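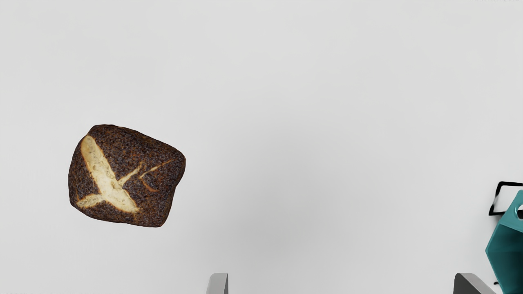
The Drarkard people say we are measuring the wrong thing. Their reply came in overnight, and the gist was that crumb firmness at 24 hours tells you how the loaf was baked, and only firmness at 72 tells you whether the enzyme did anything. So all our one-day numbers are, in their words, "interesting but early." I notice they did not say this when the one-day numbers looked good.

February 14, 2020

Dark rye rolls, enzyme trial, continued. Writing this up before I forget which tray was which.

Same base dough as the November batches: medium rye, strong white, dark malt, salt, fresh yeast, sour from the Debnath starter. A branching, cross-shaped split on top, made just before loading. Two doughs, control and treated, dose taken from the Drarkard sheet without adjusting. I still think their dose assumes a white pan loaf. Asked twice, got the same PDF twice.

Mixed the control first, then scrubbed the bowl, then the treated. Last time it was the other way round and I'm fairly sure we carried enzyme over into the control, which would explain why the two came out so close. It would also explain it if the stuff does nothing in rye. Can't tell those apart from the old data, so the old data is out. I have drawn a line through it in the binder and please leave the line there.

Proofing: the Zama cabinet is reading high again. Display said one thing, the glass thermometer on the middle shelf was 3 degrees under it. Went with the glass. Whoever uses it next, don't trust the display, and don't "fix" it by turning the dial unless you write down where it was.

16 rolls per dough. Baked on the same deck, control left, treated right. I know the left side runs hotter. Should have swapped halfway and didn't. That alone could give a firmness difference the size of the one we are looking for, and I'd rather it was in the notebook now than come up at the meeting.

Cooled on racks, bagged, sealed, shelf by the door. The first set goes on the Tresto press tomorrow. The remaining bags stay shut until 72 hours, to keep Drarkard happy. If they turn out to be right I will say so here.

Press calibration: checked with the brass weight, read 2864 where it read 2851 before. Not a lot, but it moves in the same direction every time. Tresto service line says this is within tolerance. Everything is within tolerance on that line. Going to check before and after each set and correct by hand.

Also did a squeeze test at the bench, blind, codes on the bags. I couldn't sort them. Two colleagues thought they could and disagreed with each other. Not evidence of anything when the rolls are this fresh, but the brochure does say "noticeably softer from day one" and I was noticing as hard as I could.

Still open:

Does the sour knock the enzyme out? pH of the finished dough was lower than the range on the sheet. Would need a third dough without starter, and that isn't really our product any more.

Cost. At the quoted price it adds more than 53 cents to a batch, for a roll that mostly gets eaten the day it's sold. Sales wants five days on the bag. I have not seen who asked for five days.

Repeat with trays swapped, whatever the numbers say. Flour for one more round is in the blue bin, labeled, please don't use it for pizza.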